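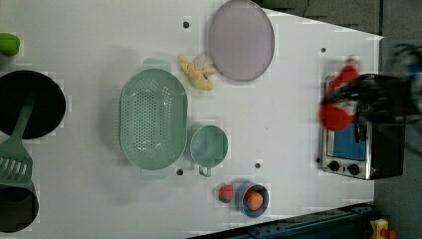
夹爪在台面上方移动时能不能先把速度降下来,再谈识别率,有人在会议开始前就这样问,并认为目前训练数据里相当一部分画面拖影过重,继续采下去只会增加筛选的工作量。主持人答复此问题列入议题二,先按顺序过上次遗留事项。

首页 | 项目 | 会议纪要 | 工具预约 | 库存 | 登录

Pristotside 共用工坊
Rillura 桌面机械臂项目例会纪要
时间:周二,19:00
地点:工坊里间
记录:轮值

一、上次遗留事项

1. 腕部相机支架。旧支架在夹爪闭合到底时与线缆干涉,已改为侧出线。新件为打印件,装机后连续开合 152 次,未见松动。支架图纸已上传至项目目录,旧版保留,文件名后加“停用”。

2. 急停按钮。原接法只切断控制信号,不切断驱动电源,上次会议判定为不合格。现已改为切断驱动侧供电,控制板保持上电,以便保留日志。断电后臂体会缓慢下垂,关节制动器未装。会议确认在制动器到位前,操作者离开操作位必须先回到停放姿态再断电。

3. 零件采购。驱动板由 Josus 供货,本批已到齐。联轴器由 Cardoso 供货,缺货,到货时间未定,暂用旧件。旧联轴器有轻微回差,已在标定表中注明,本月数据均按旧件处理。

4. 台面孔位。孔口倒角未做,薄底物品拖动经过时有卡滞。决定由机械组手工倒角,不再另行开孔。未使用的孔是否加塞,意见不一,待倒角完成后再看。

二、运动速度与画面拖影

软件组汇报:上周共采集 128 段,人工复核后剔除 17 段,主要原因是夹取后抬升段画面拖影,其次是时间戳缺失。复核以腕部相机画面为主,俯视相机只作对照。

复核的判据为能否在单帧内分清物体与指尖的边界。包装文字是否可读不作为判据。有人认为文字应当可读,理由是后续可能要区分同色瓶罐。讨论后维持原判据,另加一个备注字段,复核时填写“字可读”或“字不可读”,不影响取舍。 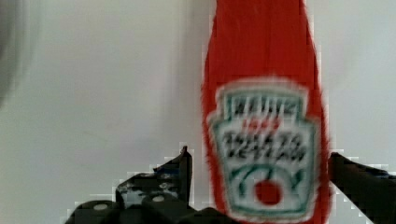
图 2 两指夹持番茄酱瓶,腕部相机画面,标签文字有拖影

关于拖影的成因,会上提出两种解释。第一种是曝光时间过长。目前相机设为自动曝光,室内灯光偏暗时快门自动放慢,臂体稍一加速即出现拖影。第二种是腕关节在起停时有余振,加速度曲线为梯形,拐点处冲击较大。两种解释不互斥,现有数据也区分不开。

会议同意分两步验证。先固定曝光、不改运动参数,采一组;再恢复自动曝光、改用 S 形加减速,采一组。两组使用同一套物品和同一摆放顺序,灯光不动,每组结束后立即导出,不得混放在同一目录。如两组均有改善,再合并使用。

有人建议直接把最大速度减半。软件组反对,认为减速后的轨迹与现有数据不一致,合并训练时需另行标记,工作量不小。此建议记录在案,不执行。

图像压缩一项单独讨论。黑色部件与浅色背景交界处有明显的方块状失真,与拖影叠加后边界更难判断。目前码率受主机写盘速度限制,换盘之前先试降低帧率、保持单帧质量。帧率下限由软件组给出,下次会议前写入参数表。

三、夹爪结构

机械组汇报指尖改动。原指尖内侧为平面,夹圆瓶时接触面过窄,瓶身容易绕竖轴转动。拟在内侧增加浅 V 形槽,槽深先按小值做,避免影响夹取平板和薄片类物品。

有人提出软垫方案,即内侧贴硅胶片。反对意见有二:胶边受剪切后会翘起,进入腕部相机视野;更换后厚度不一致,闭合零点须重新标定。讨论后决定先做 V 形槽,软垫方案保留图纸,不下料。

夹持力目前仅靠电流限幅,无力传感器。瓶类物品如果夹持位置偏高,限幅值偏小时会滑脱,偏大时瓶身会变形。机械组要求采集时记录每次的限幅值,软件组同意在日志中增加一列。
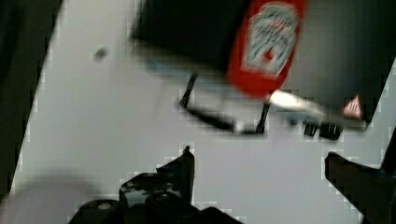 限幅值按物品类别分三档,即软质、硬质和未分类。未分类一律用最低档起步,滑脱后允许手动升一档重试,重试段须打标记。瓶类暂归软质。小烤箱一类的固定物品不参与夹取,但夹爪在其上方移动时要留出净空,净空值以被夹物最低点计算,不以指尖计算。此前程序按指尖计算,夹持长形物品时有碰撞风险,须修改。

路径中如有细杆、细线类物件,深度图上经常缺失,不能依赖自动避障。改动摆放后,操作者应以点动方式走一遍全程,再切换到自动。点动记录不必保存。

四、物品清单与摆放

清单中同一物品有多种叫法,检索时对不上。会议决定统一用“颜色加品类”的方式命名,品牌名写入备注,不作主键。玩具类与实物类分栏登记,分不清的先登记为未定,不得凭画面猜填。

每次摆放前用俯视相机存一张底图。物品允许部分伸出俯视画面,但须在底图备注中写明。互相叠放的物品以上层为准记录位置,下层位置填“遮挡”。

深色锅具与黑色夹爪在腕部画面中不易分割,有人提议在指尖外侧贴浅色标记。软件组要求标记贴上之后不得再换位置,否则前后数据无法对齐。机械组认为应等 V 形槽定型后再贴。同意后者。

五、用电与场地

控制箱与桌面台锯不得共用一路插座。上次采集期间出现一次控制板重启,日志显示为欠压,时间与台锯启动吻合。控制箱改接靠门一路,插座处贴标签。

采集期间请勿在里间打磨。粉尘会落到镜头上,擦拭后相机位置可能有微小偏移,需重新标定。

六、待办

机械组:孔口倒角;V 形槽指尖出样一对;向 Cardoso 再次询问联轴器到货时间。
软件组:固定曝光与 S 形加减速两组对比采集;修改净空计算;日志增加限幅值一列;给出帧率下限。
公共:清单更名;控制箱插座贴标签;下次例会前清空回收站中的重复段,清空前先核对编号。

制动器选型未及讨论,移至下次例会。

分享 19 | 评论 0 | 上一篇 | 下一篇 | 返回列表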